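Robot arms for the filing room - has anyone had their job changed by this?

Posted by Jeptoo Muriithi in Work and Office

I do records at Undthorpe. We put printed papers into ring binders, take old ones out, move them to other binders. There are 8 of us. In October management said a firm called Soltov would be trying out a pair of robot arms on binder work, and that it would "free us up". Free us up for what, I asked, and got a leaflet.

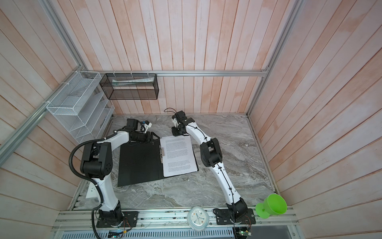 I went to see it on Thursday and came away none the wiser. The claim is 214 binders a day, but I couldn't get a straight reply on who lines up the paper beforehand or who checks it after. Should I be worried, and what should we be asking?

Nilton Henao

We had something similar at Flavine. Nobody lost their job, but the job got duller. I used to read things as I filed them and catch the odd mistake. Now I feed and fix. Ask for these in writing:

Who squares up the sheets when they slip. Paper fans out, and a neat pile in the sales talk tells you nothing.
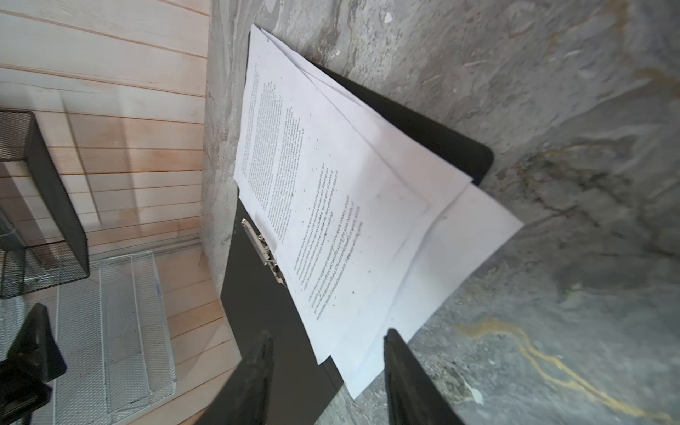
Who is to blame for a torn or missing page. With us it was still the clerk.

What happens to your grade. They'll say "operator" and mean the same pay.

Whether the daily figure includes stoppages. Ours didn't, and we lost nearly 20 minutes at a time waiting for someone who knew how to restart it.

Also look hard at the clip. A person opens a stiff lever by feel and knows when it's about to snap shut. 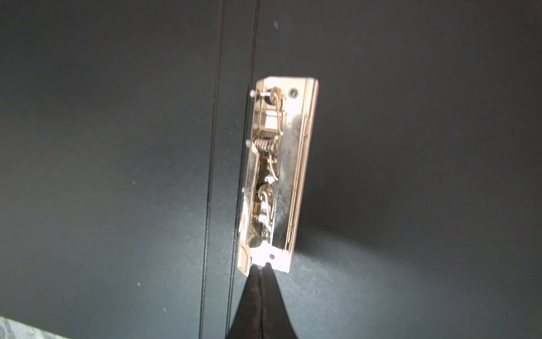 I'd want to watch a full morning of that on your own worn binders, with the supplier's people out of the room. If they say no, you've learnt something.

uçar_fan27

just scan it all?? why is anyone still using paper

Jeptoo Muriithi

Thanks Nilton, I've sent your list to my manager. To the other reply - we have to keep signed originals, so no.

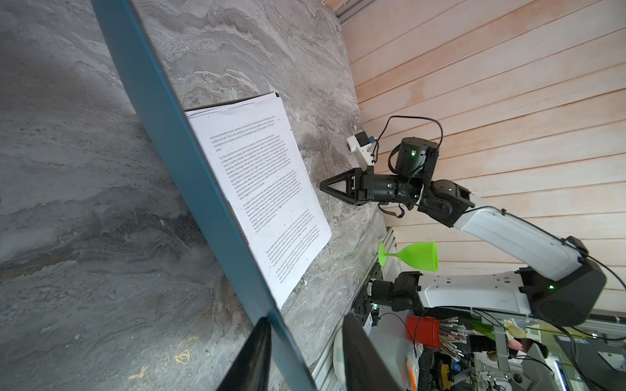
Loose sheets on the table, with an arm at the edge of them.

I've asked for that full morning. No date yet.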